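Changing and aligning the gripper fingers on the Sang table cell

Last checked 29/01/2021, cell 19, Clollville workshop
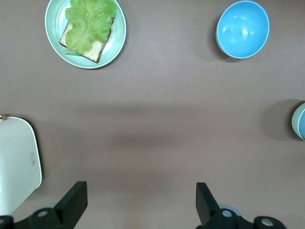
Shabani Shirima wrote to me after the first version of this page that he would zero the gripper before touching any screw, and again at the end, because a zero made with crooked fingers is worth very little. I have changed the order of the steps to follow him.

You need the small hex key set, a clean cloth, the feeler gauge and the Bistau alignment block. Reserve one hour. The second time it goes faster.

Before you start

Clear the working area between the fingers. The plate with the toast and lettuce can stay, also the blue bowl, if the arm is parked at the high position and you have enough room for your hands. Put the cell in service mode and wait until the drive light goes off. Then press the stop button — service mode alone does not cut the power to the gripper.

Removing the fingers

1. Write down the stroke counter. We change the finger pads each 2000 cycles, or earlier if a pad is torn.
2. Open the fingers to the full width by hand. Push slowly and on both sides together.
3. Loosen the finger screws, the left one first. Keep the screws of each side separate.
4. Pull the finger straight up from its mount. If it sticks, move it a little from side to side. Do not use a screwdriver as a lever, I broke one mount like this in April.
5. Wipe the seat with a dry cloth. Old thread glue must come out completely.

Fitting and aligning

Place the new finger and tighten the screws only until they touch. Close both fingers on the alignment block and look against a lamp. You should see the same thin line of light from the tip to the base. When the line is wider at the tip, the finger leans out, so loosen it and press the tip in with your thumb while you tighten.

Release the stop button, run the zero routine and read the open position on the screen. On our cell it must show 422. If it shows a lower number, one finger is seated too high.

After this, check the wrist camera. Both fingers should be visible at the bottom of the picture, with free table between them. Save the new reference picture under parameter 113.

Joyce Mwakalinga asked if Ronodent pads fit on these fingers. They do, but the glue needs one night before the first grip.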